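Notebook, equipment planning
January 28, 2026
3 comments · 2 shares

Budget day! I've been looking forward to this one for weeks, and I got through most of the list before my tea went cold, so here is where we stand. Please scribble on it.

The big question is still whether we buy one arm or two. I went in wanting two. After going over the quotes again I'm now for one arm plus a proper set of spare fingers, a second wrist camera and a decent workstation to run the sim on. The Kiltoma quote came back and it's better than I feared. They'll sell the wrist, gripper and cable kit as one line and they'll hold the price until March, so we have time to do this right. Billau wants us to take the whole package with their cart. The cart is lovely (I rolled it up and down the hall like a kid) but it's too wide for the door to the back bench, and I measured twice.

Fingers first, as that's where I learned the most. The flat plate style is what we've been running in the sim kitchen and I like it a lot. Simple shape, easy to print or cut, easy to replace when someone drives it into a wall. Kodikara quotes 821 dollars for a machined set with pads. Ouch, but then the blanks without pads are 40 dollars each, and we can glue our own. My vote is one machined set for the demos and a drawer full of blanks for everyday use. I'd put 13 blanks on the order, enough to get us through spring even if we're clumsy, and that comes to 520 dollars.

Then the camera. This is the part I'm most excited about! With the wrist view we get the fingers along the bottom of every picture for free, so you can tell how open the jaw is without reading any joint values. The catch is how much they cover up. Close to a wall there isn't a lot of view left, and I want to know that before we pay for a mount we can't adjust. Flirkico has a bracket with a sliding slot, and they also have a fixed one that costs less. I was all set to save the money. After this morning's runs I'm not so sure any more.

What I did: loaded the kitchen, opened the gripper wide, and sent it into the corner where the tile meets the dark wall, with the camera at the same offset the fixed bracket would give us. No grasping, I only wanted to see what the camera sees when things get tight. Texture detail goes soft up close, so I'm not judging sharpness from any of this. Real lens, real answer, later.

Other lines on the sheet, quickly:

Workstation. The old box can render one kitchen at a time if nobody breathes on it. I'd like enough memory to leave some 100 scenes going overnight. Quote still missing, I'll chase it.

Power and network at the back bench. Needs one more outlet and a longer run of cable. Cheap, and we forget it every single time, so it goes on the sheet now.

Bench top. Leave as is. We can bolt through it.

Real kitchen props. Put off. I'd love a proper mock counter with tile and a wall oven but it eats floor space, and the sim covers the early work. Maybe ask again once the arm is up and moving.

Training day with the vendor. Kiltoma includes it if we order the wrist kit. Yes please.

Renders from the corner test, gripper open in both:
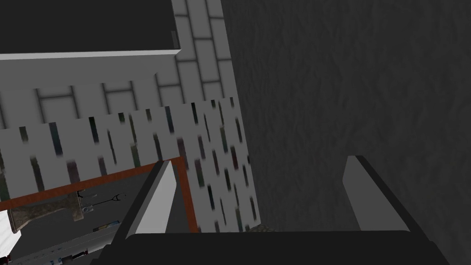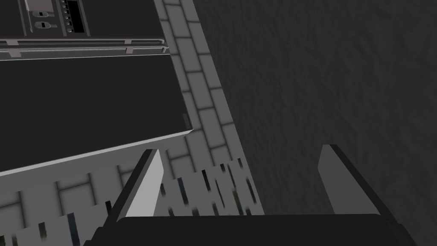 Chun-hung Yang thinks I'm leaning too hard on the sim for the bracket choice and would sooner borrow both from Flirkico for a week, tape a cheap camera to each and try them on the bench, "before you spend a cent on either." He's also against the machined fingers, at least in the first order, and says blanks and pads will do until there's a demo on the calendar. Fair on both counts, I think. I've moved the machined set to the second page and written to Flirkico about a loan. Still to do: workstation quote, door width for the smaller Billau cart, and find out if the Kodikara blanks ship with screws.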